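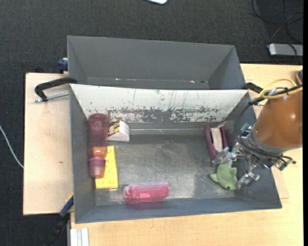 A grey bin, well scuffed.

About Pretorius Refill and Household

Hello, and thank you for stopping by! If you've found your way to this page you probably already know us for the refill counter, or perhaps for the bottle returns, but we are always being asked how the shop came about, so we've finally sat down and written some of it out.

Pretorius began as a market stall with a trestle table, a set of kitchen scales and far too much washing-up liquid. We sold it by weight to anybody who brought a bottle along, and on a good Saturday we would be packed up by lunchtime. After two winters of cold fingers we took on the old ironmonger's on Goditz Lane – draughty, but with a lovely big window – and we have been there ever since. The name over the door belonged to the ironmonger's. We liked it, and the sign was in better condition than the roof, so we kept both the sign and the name and spent our money on slates.

These days there are 7 of us, most of us part time, and between us we look after 49 refill lines, from laundry liquid and floor soap to shampoo, hand cream and a very popular lemon descaler. A good many of them are made for us by Astico, a small soap works on the other side of the valley, who still deliver in the same green van and still stay for a cup of tea if there's cake going.

The returns side of things came a little later. Customers kept bringing in bottles they no longer wanted, and it seemed a shame to turn them away, so we started taking them in, washing them in the back room and putting them out on a shelf by the till for anyone who had come without. Please help yourself to one if you need it – there's no charge. Pump tops are always in short supply, so if you have a few under the sink we would be very glad of them.

In July we opened a second counter at the Rornex Centre, next to the library. It's smaller than Goditz Lane and doesn't stock the full range, but the parking is easier and it stays open until half past six for people on their way home from work. Last year's customer survey brought in 500 forms, and 493 of them asked for later opening, so we thought we had better listen!

We also deliver within the town by cargo bike. Orders need to reach us by noon for the next day's round, and you can leave your empties on the step for us to take away.

Do come in and say hello. Dogs are welcome at both counters.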